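11/20/24

Gripper day at last! I have been looking forward to this all week, which probably says something about me, but I do love a morning with the Cudden cell to myself and the hex keys laid out in order. Pick 613 of the last run was a slip, and so was the one after it, and I was fairly sure the finger pads were the trouble and the camera was fine.
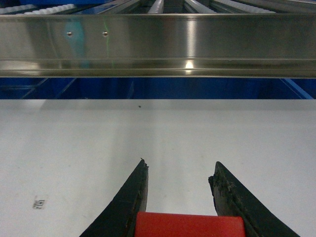 Rubber wears in such interesting ways. It goes crumbly along the inner edge first, and then the grip gets unpredictable long before it gets bad. I made a note in the Skokum log and wiped both fingers down with the lint-free cloth, working from the tip to the base. The old pads went on in June, so I can't complain.

While I was at it I checked the marker sticker on the table, as the whole calibration hangs off it. I ran the Essien routine twice, and it came back with an error of 11 on the first pass and 5 on the second (hundredths of a millimetre, lovely!).

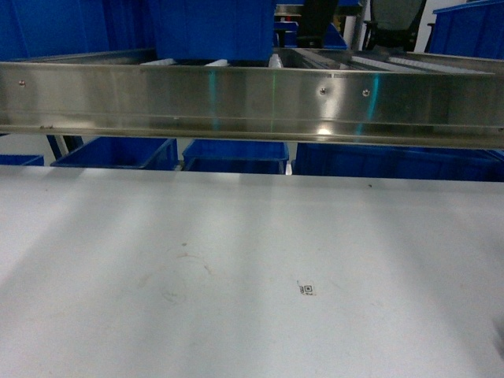
Must remember to do the tabletop properly with the mild cleaner, not the strong stuff, which lifts the edges of stickers. I also want a shade over that steel rail one day. It's so shiny that every bright light in the room ends up in it, and I'd like to know how much that bothers the vision side.

Then the bit I enjoy most, opening and closing the fingers at crawl speed and listening. 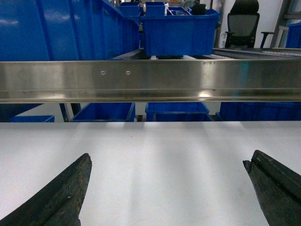 I put the opening at 76 and stepped it down a little at a time, with the feeler gauge in my other hand. There's a faint tick near the closed end that I can't place yet. Could be the left finger's mounting screw. New pads are on order from Clurimness, and I'll take the finger off and look behind it when they come. Need to borrow the small torque driver back first.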